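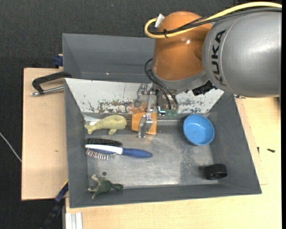 Yellow and black cables bound together with a cable tie

Cable tie

A cable tie is a fastener for holding cables, hoses and other long items together. It is a thin band with teeth on one side and a small head at the end. When the band is pulled through the head, a pawl catches the teeth and the tie can only become tighter.

Material

Most ties are made of nylon. Black ties usually contain carbon, which protects them from sunlight — the natural white ones become brittle outdoors after some years. Steel ties are used where there is much heat.

Use

The tie should be tight enough that the bundle does not slide, but it must not press into the cable jacket. The loose end is often cut near the head. A badly cut end is sharp and can scratch the hands.

Releasable ties have a small tab which lifts the pawl. They cost more and are common in gardens, where stems grow thicker and the tie has to be opened again.

See also

Cable lacing
Hose clamp
Hook-and-loop fastener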